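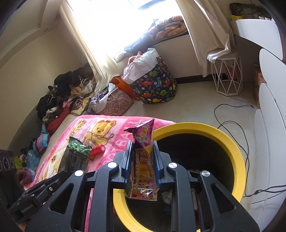 Flexible film should never have been allowed into the household recycling stream in the first place, according to one plant operator at Pedness, and every hour spent cutting it out of the screens is an hour the plant earns nothing. The operator would sooner see it burned for heat. Others in the trade disagree, and the disagreement has lasted as long as the material has been on sale.

The difficulty starts with how a snack bag is built. A typical one is a laminate. The outer layer is a thin polypropylene film, printed in reverse on its inner face so that the ink cannot rub off. Behind the ink comes an adhesive or a layer of extruded polyethylene, and behind that a second film which does the sealing. Many bags carry a very thin coat of aluminum on the second film. The coat is vapor-deposited and adds almost no weight, but it slows the passage of oxygen and water vapor enough to keep fried food from going stale. Bags with a clear window leave the metal out, at least in that area, and rely on a coating or accept a shorter shelf life.

Each layer has a job, and none of them can be peeled from its neighbors by any process cheap enough to run on household waste. Where all the layers are polypropylene, the bag can in principle be melted and re-pelletized as it stands. Where polyester or nylon is in the stack, the melt is a blend of polymers that do not mix, and the pellets come out brittle.

Sorting is the second problem. Most sorting plants were designed for containers and paper. Material drops onto a set of rotating discs, flat items ride over the top, and heavy three-dimensional items fall back or through. Film behaves as a flat item. It travels with the paper, or it wraps around the shafts. At Pedness the line is stopped every 4 hours so that a crew can climb in with hooked knives. The work takes 21 minutes when it goes well – longer in winter, when the film is stiff and comes away in short pieces.

Optical sorters do better than they used to. A near-infrared sensor reads the reflected spectrum of each item and fires an air jet at the ones it wants. For a bottle, this is simple. A bag is light enough to drift on the belt, so it may not be where the valve expects it when the jet fires. Metallized film adds a further complication if the metal faces up, as the sensor then gets a poor reading of the polymer beneath. Dark printing with carbon black has a similar effect.

The Drudotus line, installed at Aasen last April, tries to deal with drift by running a stream of air along the belt at belt speed. Items lie flatter and stay put. The line carries film only, pre-separated by suction, and it makes two passes. The first takes out polyethylene. The second takes out polypropylene. What remains goes to a cement kiln.

Washing follows. Grease is the main contaminant in snack packaging, and salt is the next. A hot wash with a mild caustic removes both, but film has a large surface for its weight and holds a great deal of water afterward. Mechanical presses bring the moisture down to 10 percent. Thermal drying does the rest and uses more energy than any other step on the site.

The pellets are gray-green because the inks go through with the polymer. Deinking is possible and is being tested at Trosach in a 2,000-liter tank, where a surfactant lifts surface-printed ink in a few minutes. Ink locked between two films does not move unless the film is shredded very fine, and fine shred is hard to recover from the water.

Buyers for gray-green pellets exist: plant trays, drainage channels, cable covers. Food packaging is closed to them under present rules. A bag therefore does not become a bag again, and the demand for new film is unchanged.

Packaging makers have begun moving to single-polymer structures, and the newer ones seal at speeds close to those of the old laminates. The heat window is narrower. A sealing jaw that runs a few degrees too hot will shrink the outer film and pucker the seam, so older machines need new temperature controls before they can be switched over. Aasen takes the converted bags already, in the same bales as everything else.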